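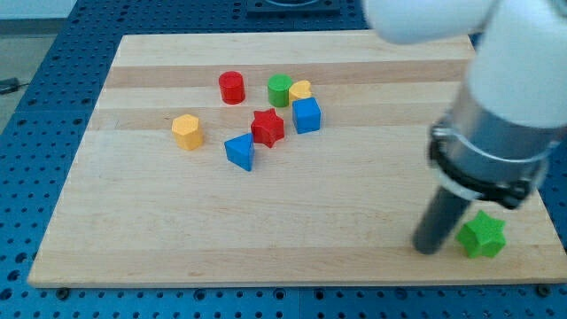
Dagmar Krajčí reckons we'll all have one of these in the kitchen before long, and she told me so twice on the way in from the car park. I'd gone to the Kuvex open day to be talked out of exactly that sort of thing, so I kept my coat on and found a spot near the arm.

The job was moving coloured wooden blocks about on a board. Stars, a heart, a cylinder or two, the kind of set my nephew lost interest in by the age of three. You tell it in plain English what to push where, and it has a think and pushes. The demonstrator, Elisa D'Amico, said it had been trained on 2,000 runs. I asked how many it had failed. She said that depended on what you meant by failed, and somebody behind me laughed.

I stayed for 20 minutes. I'd have liked to give it an order of my own, but visitors had to pick from a printed card, and the card had 27 sentences on it. Plain English, then, as long as it's theirs. When I asked about that I was told the next version would be more open, probably by January.

It's clever, I don't dispute it. But a board bolted to a table is a very tidy world, and my kitchen isn't bolted to anything. Dagmar has signed up for the newsletter. I had a decent sausage roll and caught the 403 home from Ritside.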